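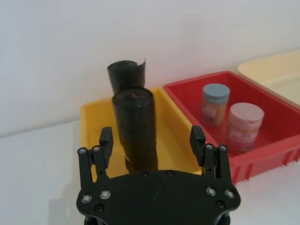

2 min read

Progress report on the supply sorting work, Treltness site
Jan 1, 2022

The grant paid for bins and for time to sort household supplies into them by type. The plan you approved in September promised a place for every item and less time spent hunting for it. I can report on the first part. I am not ready to report on the second.

Black rolls go upright by the yellow bin. Whether they all belong inside it is still open. Pilik wants them in, and Stüber wants that bin kept for small things. I have asked both to put their reasons in writing and have received one page, mostly about shelf height.
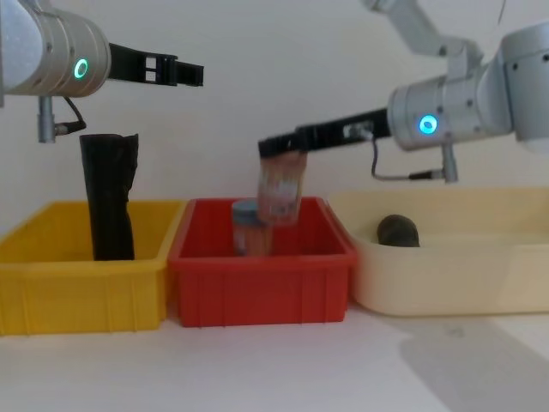
Tuma Storage and Supplies Team

Jars with screw lids are sorted standing up, label and all. It looks tidy on the table. My doubt is about what comes later, when two jars of similar size share a bin and someone in a hurry reads the lid color instead of the label. The stock list has 1,047 lines and 9 of them still have no bin assigned. I would not call that finished, although the draft summary did.
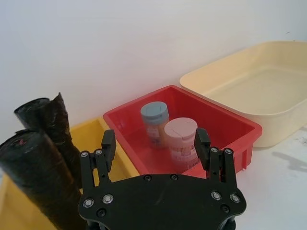

Two screw-lid containers in the red bin, one lid pale pink and the other pale blue-gray.

Color coding was sold to us as saving up to 30 minutes a shift. We have no timing from before the bins came, so I can't support that figure and have left it out of the results table – please don't quote it.

Still to do: assign the remaining lines, settle the yellow bin, and time a few ordinary shifts. No extra money is requested for this period. I would hold the order for more bins until the timings are in.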